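Search this site Enter keywords Search

Last updated 26 March 2026

Warm Winter Exchange comes back to Stukley with a longer run and a mending table

Stukley's clothing and blanket exchange returns to the old Kamath building for 9 days this spring, and we could not be more pleased! Last year's exchange passed on 300 items of knitwear, scarves and bedding to people in Stukley and the villages towards Seltent. The doors are opening again for anyone with something to give, something to find, or a hole in an elbow they have been meaning to sort out since Christmas.

The idea is as simple as ever. Bring clean woollens, fleeces, scarves or blankets to the front desk, and take home whatever you can use. You don't need to bring anything to take something, and there are no forms. Children's jumpers went very quickly last year (the smaller sizes especially), so if you have a drawer of outgrown school cardigans, please think of us.

New this time is the mending table, run by Keerthana Poojary, who learned to darn from her grandmother and has been teaching evening classes in Okton ever since she moved there.

"I love a jumper with a bit of history in it," said Keerthana. "People come in looking quite guilty about a frayed cuff, and an hour later they're picking out bright orange wool because they want the mend to show. Chunky knits are a lovely place to start, as you can see each stitch and there's no squinting. I'd say to anybody who is nervous, bring the thing you like wearing most and we'll have a go at it together."

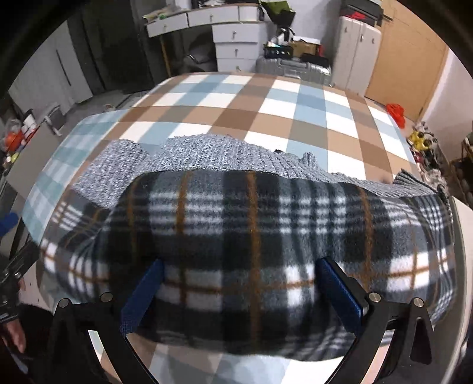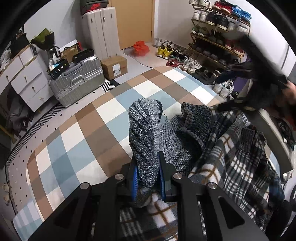 Grey knits, and a plaid in the first picture.

Stukley Community Wardrobe: Press and Events

Places at the mending table are limited to 20 each session and can be booked at the front desk. Needles and darning mushrooms are provided, along with a big basket of leftover yarn given by knitters in Seltent. If you have wool close to the colour of your own garment, do bring it along, though a clashing one can look wonderful too.

There will also be a short talk on looking after wool at home, covering hand washing, drying flat, getting rid of bobbles and what to do if moths have moved in. It was standing room only last year, so we have put out 100 chairs in the main hall and added a second talk for people coming after work.

We can take single gloves for the patchwork group, and odd buttons are always welcome. We can't take duvets, pillows or electric blankets, as we have nowhere to store them.

The bus from Okton stops outside the building, and there is level access through the side entrance on the yard. Tea, coffee and Keerthana's cardamom biscuits will be served in the back room while they last.

Donations are being accepted at the front desk until the end of March. Please fold everything and tie pairs together before you hand them in.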